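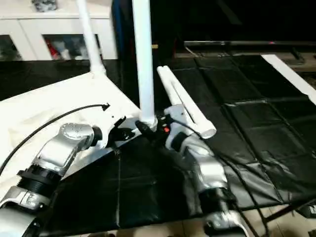

Danuta Wierzba
Lecturer in Religious Studies, Pryor College

Religion and Movement, Unit 4: What do we call a pilgrimage?

In Unit 3 we spoke about sacred places which stay in one location and have people living near them. Now we come to the people who travel. Please read these notes before the seminar, together with the two short chapters in the reader.

4.1 The problem with the word

The English word "pilgrim" comes, through French, from the Latin peregrinus, a foreigner or a person who comes from outside. So at the beginning the word described a person's position and said nothing about prayer. Only later did it take the religious meaning which is the first one in our dictionaries.

Other languages begin from a different point. The Sanskrit word tirtha means a ford, a place where one can cross a river. The Arabic word hajj names a specific journey to Mecca with specific rites and a specific time in the year, and the word ziyara, a visit, is used for going to the graves of holy persons. When we translate all of these as "pilgrimage" we win something, because we can compare, but we also lose the differences which the speakers themselves find important. In your written work, use the local word at least once and explain it in your own sentence.

4.2 Two older theories

The first theory says that a pilgrimage takes people out of their normal social position. On the road, the rich and the poor wear similar clothes, sleep in similar places and speak to each other more freely. The technical term is communitas. It became very popular in the 1970s and you will still find it in many articles.

The second theory is a reply to the first. It says that a shrine is a place where different groups bring different meanings, and that these meanings are often in conflict. The clergy want one thing, the visitors want another, the town wants the visitors to buy lunch. In this view the shrine is almost an empty container, and each group puts its own content inside.

I ask you not to choose one of them too quickly. Both were built from field research, but at different shrines and with different questions.

4.3 Our case: the Komeck walk

Komeck is a small hill chapel above the town of Clisport. Each April a group walks there from the parish church. The distance is short, and a healthy person can finish it before noon. In the parish book for the most recent walk there are 669 names. The local newspaper wrote 2,000.

Before the seminar, think about why these numbers are so different. Some possible reasons: children are not always written in the book; many people join in the middle of the route; a newspaper likes a round number. There is also the question of who counts as a walker. A family who drives to the chapel and goes on foot only for the last 100 steps — are they in the walk or not? The parish says yes. Several older walkers, in the interviews in your reader, say no, and they say it strongly.

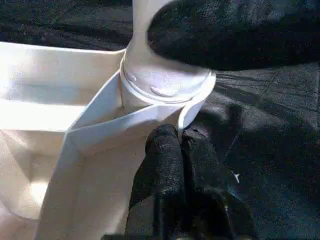
By Danuta Wierzba

4.4 How to read the interviews

The reader contains 40 pages of interviews. Do not try to learn them. Read the first part slowly and the remaining part quickly, and mark every place where a person explains why they go. You will see that many people give more than one reason, and sometimes the second reason comes much later, when the conversation has already moved to another topic. One woman first speaks about a promise she made during an illness. Several pages after, she says that it is the only day when all her sisters are together.

It would be a mistake to decide that one of these is the "real" reason and the other is an excuse. Write both down, and note in which order they came and what the interviewer had just asked.

4.5 Tasks for the seminar

Bring one page, typed. Choose task A or task B.

Task A. Take the term communitas and test it with two interviews. Quote the exact words.

Task B. Describe a journey from your own life which was not religious but which had some features of a pilgrimage. Say clearly which features were missing.

Terms to know: communitas, shrine, tirtha, ziyara, votive offering, procession.

Next unit: relics and copies. The chapter on the Kokalska icon will be in the reader, and you may skip its appendix.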